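Section 4. Running the Hand-Held Gripper Demonstration for Visitors

Read this section before you open the doors. The vendor's leaflet promises that anyone can use the grippers "within moments." Plan for longer than that.

4.1 Before visitors arrive

1. Charge both grippers overnight. The Wuvia battery gauge shows full well before it is full, so leave them on the dock until the light goes out.

2. Wipe the finger pads with a dry cloth. Do not use hand lotion, polish or glass cleaner anywhere near them.

3. Check that the marker on each gripper is clean and flat. A marker with a curled corner will be tracked, but badly, and the software will not tell you.

4. Set out 2 or 3 things to pick up. Choose them the day before and try them yourself. Iolo James ran the July open day at Enthorpe with items picked on the spot and spent most of it crawling under a counter.

5. Start a test recording and play it back. The green icon means the program is open. It does not mean anything is being saved.
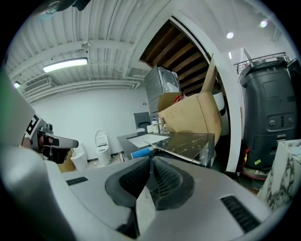

4.2 During the demonstration

6. Keep each group to 11 people or fewer. The back row of a bigger group sees only shoulders.

7. Pick up one object slowly and set it down again. Do this before you talk about learning, training or the future of housework.

8. Offer a gripper to a visitor. Show them the trigger and let them make their own mistakes for a minute.

9. Stop each recording after 70 seconds. Longer takes have a habit of coming back with a hole in the middle. Zabala support calls this "rare." We have asked what rare means and are waiting.

CAUTION: Keep fingers, sleeves and necklaces out of the jaws. The grip is gentle by the maker's standards, and the maker was not wearing a necklace.

CAUTION: Do not let two people reach for the same object at once. The housings are wider than they look from behind the handle and they will knock together.

4.3 Answering questions

Visitors will ask whether a robot can now do what they just did. The correct answer is that a person did it, and that the recording may help a robot try. Please don't improve on this. At the Werkberg visit a guide said the robot "already knows how," and Nest Yorath had to answer letters about it.

If someone asks for a success rate, give one only if you know which objects, which room and how many tries it covers. The 20 clips on the show reel were chosen because they went well.

NOTE: Visitors' recordings are deleted at closing unless they have signed the blue form.

4.4 Closing down

10. Stop the recorder, then power off the grippers. The reverse order loses the last file.

11. Write down every fault, including the ones that cleared by themselves.

Section last revised 16 November 2021.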